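Grarker Home Forums > Walls and Floors > Hanging two frames over a couch, how high is too high?

plumbline_sad
Posts: 2,505
3rd December

Settle this before my marriage does. We have two frames, same size, going side by side over the couch. I say the bottom edges go 12 inches above the back of the couch. My wife says that's where you hang things if you want every guest to lean back and knock them off with their head. She wants them up where the ceiling can enjoy them.

I made paper cutouts and taped them to the wall in September. They are still there. We've both started thinking of them as the art. 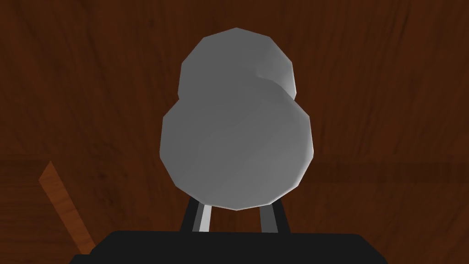
The wall is plaster, by the way, the old kind, so every hole I make is going to be the size of a quarter. I'd like to make as few as possible, and I'd like them to be in the right place, and I have already accepted that I only get one of those.

beigeagain
Posts: 500

Go by the middle of the picture and forget the bottom edge. Eye level for a person standing up. That's what galleries do.

plumbline_sad

Galleries don't have a couch. Or they have one and it's a bench and you aren't allowed to enjoy it.

beigeagain

Fair, but you also walk into the room standing up, unless you've got some other arrangement.

tackhammer29

The height will sort itself out. What gets people is the gap. My sister-in-law hung a pair in the Cedwood house so far apart they looked like they'd had words.
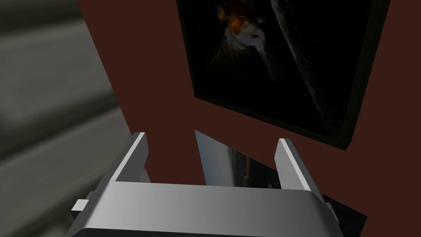

With a pair, you want the eye to read them as one thing. Pick the spacing first, tape the outline of the whole group, then worry about how high it goes. Too close and it looks like one picture got broken in shipping. Too far and you end up with what those two gray fingers are doing, standing well apart with a big patch of nothing between them, and then the nothing is what everybody looks at. I go with two or three inches for medium frames and I've never had a complaint, though my family mostly complains about other things.

ovenmitt_ed

Three inches is stingy. I leave six and my living room looks calm.

tackhammer29

Your living room looks like a waiting room. You posted it last year. I was waiting for someone to call my name.

ovenmitt_ed

It was staged to sell and it sold, thank you.

plumbline_sad

OK so I now have two fights instead of one. Does the wall color change any of this? The plan is to paint before anything goes up. I wanted a dark brown called Rothe Cocoa and got told it would be like living in a boot. Her pick is pink. We may do both, with the brown behind the pictures and pink on the wall next to it, in the spirit of compromise, meaning we'll both be unhappy from the same couch.

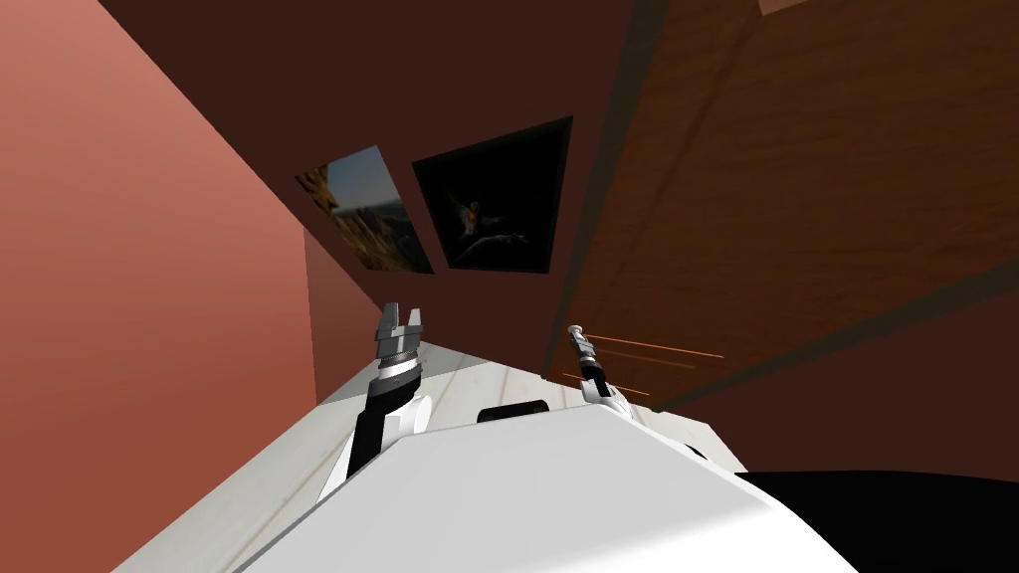 mostly_spackle
Dark walls forgive a lot. If your frames are thin and dark too, they pretty much melt into the paint, and then it's only the picture you notice, so you can get away with a wider gap or hanging a bit low. On a white wall every mistake is right out there in public.

beigeagain

Disagree. Dark paint shows every patch. If you miss your first hole in a brown wall you will be looking at that spot until you move.

mostly_spackle

That's why you save some of the paint. In a jar. With a label on it. I have eleven jars with no label, so do what I say and not what I do.

tackhammer29

Also get a real level. The one on your phone is only as straight as your phone case. Mine had a bump on it and I hung a whole hallway downhill.

plumbline_sad

I own a level. A Flernel, the long one. The level is fine. It says the couch isn't level, and neither is the ceiling, and they don't lean the same way.

ovenmitt_ed

Then match the couch. People sit closer to it.

beigeagain

Please don't match the couch.

plumbline_sad

Update: we did the gap at three inches and she picked the height. Paper versions only so far. The real ones are still behind the door.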